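Sorkcombe Family Practice Adds Evening Nurse Appointments 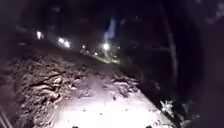 Release No. 2

SORKCOMBE, June 12, 2020. We are so pleased to tell our patients, and the many neighbors who have been asking at the front desk, that our nurses will now see people in the evening at the Bevgate clinic. More than 1,000 of you filled in our survey back in December, and a good many of you asked for exactly this!

Each visit lasts 30 minutes, which leaves time for blood pressure checks, routine shots, dressing changes and any questions you have been saving up. Evening visits can be booked by phone or through the Gonix patient portal, and the Cao Pharmacy next door will stay open late on clinic nights so you can pick up a prescription on your way home.

Please wear a face covering and come alone if you can. Children are welcome with one parent.

Media contact: Front Office, Sorkcombe Family Practice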